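How I Look After a Pair of Robot Hands

Hi! I'm Loukia Karagiannis, and my job is keeping grippers healthy. A gripper is the pinchy part that a robot uses for a hand. Mine come in pairs, a left and a right, and before a robot ever gets to use them, people do. We hold one in each hand and do chores with them, like moving lunch boxes on and off a shelf (it's harder than it sounds, try it with two pairs of salad tongs!).

Every morning at 8 I set up the table. First I check the cables. If a cable is pulled tight, your arm can't reach, so I leave plenty of slack and keep it away from my elbows.
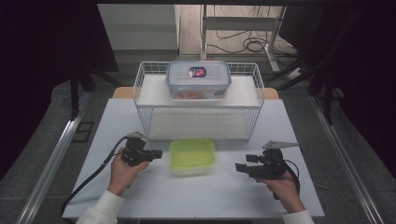

Next I open and close each gripper 11 times, nice and slow. I'm listening for clicks and feeling for anything that sticks. A gripper should move as smoothly as a drawer that likes you. If one feels crunchy, I clean out the crumbs and dust with a little soft brush and try again.

Then come the pads. Those are the soft bits on the ends of the fingers, and they do the same job as the bottoms of your sneakers: they stop things from slipping. They also wear out like sneakers do! Lids and hard corners rub at them all day long, and the edges start to go fuzzy.

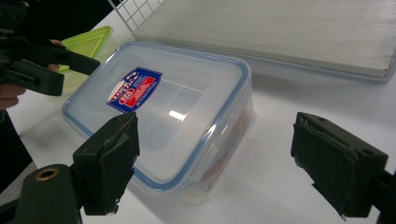
Changing a pad is my favorite part. I peel off the old one, wipe the finger clean, and press a new one down while I count to 17. Both fingers get new pads together, so one side doesn't grip better than the other. After that I pick up an empty box three times. If it slides, I start over with a fresh pad, and yes, I grumble a bit.

The old pads go in a jar on my desk at Clenddale. It's getting pretty full.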